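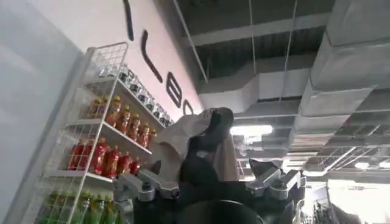 Presville Drinks Rack: README

Hi, and welcome to the folder! I keep these notes for the drinks rack in our little practice shop at Presville, and for the pictures and stock sheets that go with it. If you've just downloaded the whole thing and want to know which file does what, skip down to the file list. If you're going to be stocking the rack yourself, please read the shelf part first (I will know if you didn't).

What's in the folder

317 pictures of the rack and the shelves near it
stock.csv, one line per product, with shelf, color and case size
layout.txt, my plain-words version of who goes where
old/, the layouts from before September, kept mostly because I'm sentimental

The rack

It's the white wire one against the pale wall, with the square grid on the side and flat white boards for shelves. I love this rack. The boards have a thin lip at the front, and the mesh means you can peek in from the side and see how a row is doing without moving a thing. The one before it came from the Gomonov storeroom and had bare wire shelves, and every small bottle we owned leaned like it was on a boat.

Who goes where

I sort by color, top to bottom, and I've stuck with it through two rounds of complaints:

Top: clear bottles, white labels, dark caps
Second: orange, with the yellow caps
Third: red, deep red labels, pale caps
Under that: green, with the bright green and yellow labels

Color is just easier on everybody. You can call "we're low on red" across the room and the right case shows up. We tried going by flavor name for a while, and then Boonchu sent us two flavors with nearly the same name and I gave up on that by lunchtime.

The reds like to be packed in tight, shoulder to shoulder, and that's fine by me. Keep the rows straight front to back, labels facing out. New bottles go in behind the old ones, please!

Stock sheet

Each line in stock.csv has a shelf name, a color, a case size and a note. Cases are 22 bottles for most things and 48 for the small ones that live in the back room and never make it onto this rack. The note column is a mess — I type in it while holding a bottle in the other hand — so treat it as gossip. If a note and a number disagree, go with the number.

The Hunudix rows are for a line we stopped carrying. I left them in so the older pictures still match up with something.

Things I know are wrong

The greens are listed as "lime" in the older sheets and "green" in the newer ones. Same shelf, same bottles.
Some of the pictures look up from down low, so the top row can be tough to read.
layout.txt still mentions a basket of snack bars. The basket is gone. I miss it.

Using this stuff

Go ahead and use it for class, for shelf planning, for whatever you like. Just keep this README with it. The full zip is 900 MB, so maybe don't grab it on the shop wifi in the middle of the afternoon. Fixes to the stock sheet are very welcome, and if you send one, tell me which shelf you mean by color.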